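Home
Diary
Garden
Walks
Older entries
Contact

The allotment, and the long wet path back

11 Jun 2020
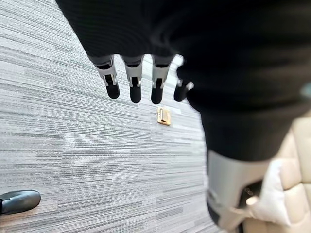 Morning

Woke before six to rain on the roof of the extension and lay there working out whether the beans would be flattened. They were not. I went up to the plot at Dirkdale after breakfast with the old mac on, and the canes had held, though the string I put round the end pair had slipped down to knee height and was doing no good. I tied it again with the green twine. I should have done the whole row while I was there, but my hands were cold and I left the rest.

The broad beans are ready at the bottom of the stems and nowhere near it at the top. I picked enough for supper. There is blackfly on the tips of the plants nearest the path, as there was last year, so I pinched those out and put them in the bucket to take home. The plants further in are clean. I ought to have pinched them all out in May when the first pods showed, and I wrote as much in here last summer.

The onions look poor. These are the sets I put in at the end of February, too early, in ground that was still sticking to my boots. They sat and did nothing for weeks and now two of them have gone to flower. I cut the flower stalks off and will use those two first. The garlic alongside is fine and the lower leaves are starting to yellow, so it may come up in a month or so.

Slugs had been at the lettuces. I lost 4 overnight, all from the end by the compost, where the long grass comes over the board. I cut the grass back with the shears and turned the board over, and the underside was thick with them. They went in the bucket with the blackfly. I have more lettuce coming on in the tray at home and will plant those out at the other end, near the water butt.

The butt is full, at least. Three weeks ago I was carrying cans from the standpipe and complaining about it.

The seed order

The parcel from Thoroddsen had come by the time I got back and was under the bench in the porch, only a little damp. Most of it was right. The purple sprouting was there, the spring cabbage, the perpetual spinach and the swedes. The leeks were missing, with a slip to say they are out of stock and the money has gone back on the card. Everybody seems to have taken up growing vegetables this spring and the seed firms have had a job to keep up. I don't need leek seed until next year in any case, as mine are already the thickness of a pencil in the seed bed, so I shan't chase it.

I had ordered 11 packets and have nowhere sensible to put them. The biscuit tin is full of things I will never sow, some of them years out of date. I tipped the lot out on the kitchen table and went through it. The parsnips went on the compost straight away, as parsnip seed is no use after a year. I kept the tomatoes, which seem to last for ever, and the peas, which I will soak and try. There were some marigolds in an envelope with no year on it. I have scattered those along the front wall and if they come up they come up.

The new packets are now in the tin in order of sowing month, with a bit of card between each. We shall see how long that lasts.

I sowed a short row of the purple sprouting in the long pot by the back door, a little late but not too late. It wants to be in by now if there is to be anything next March. The spring cabbage can wait until the end of July.

Afternoon

The rain stopped after lunch and I walked the long way round, up the lane and back along the beck. The water is brown and well up over the stepping stones, so I had to go on to the footbridge. The path on the far side is bad. It has been walked by far more people than usual these last couple of months and they have trodden a second path beside the first to get round the puddles, and now that is all puddle too. I met two people with dogs and we all stood well into the nettles to let one another by.

The elder is out all along the hedge. I had meant to pick some for cordial, but it should be done on a dry day and the flowers were sodden. If it is dry tomorrow I will take the big basket and go back. I need lemons as well, and sugar, and I am not sure there is any citric acid left in the cupboard. The chemist had none last time I asked.

Dog roses are over already on the sunny side and only opening on the other. Hay not cut anywhere that I could see. The barley in the top field has gone that silvery green it goes before it turns, and the wind was moving it about.

The boots let in water again, the left one, at the join by the little toe. I have had them since before I moved here and they have been mended once. I stuffed them with newspaper and put them by the boiler.

Evening

Broad beans for supper with bacon and the last of the new potatoes from the bag in the shed. The beans were small enough not to need skinning. I ate them out of the pan to save washing a plate, then had to wash the pan.

Spent an hour with the plot notebook. I want to move things round properly next year, as the brassicas have been in the same bed two years running and I have been lucky so far. The plan is for the beans to come out of the middle bed and the cabbages to go in after them, with the roots where the cabbages are now. The potatoes can have the rough bit at the top, once I have got the couch grass out of it. That is a winter job. I drew it all out in pencil and then found I had left no room for the courgettes.

Things to do:

- Tie the rest of the bean canes
- Elderflowers, if dry
- Lemons, sugar, citric acid
- Plant out lettuces by the butt
- Look at the left boot
- Net the strawberries before the blackbirds find them

Still light at ten, and raining a little again.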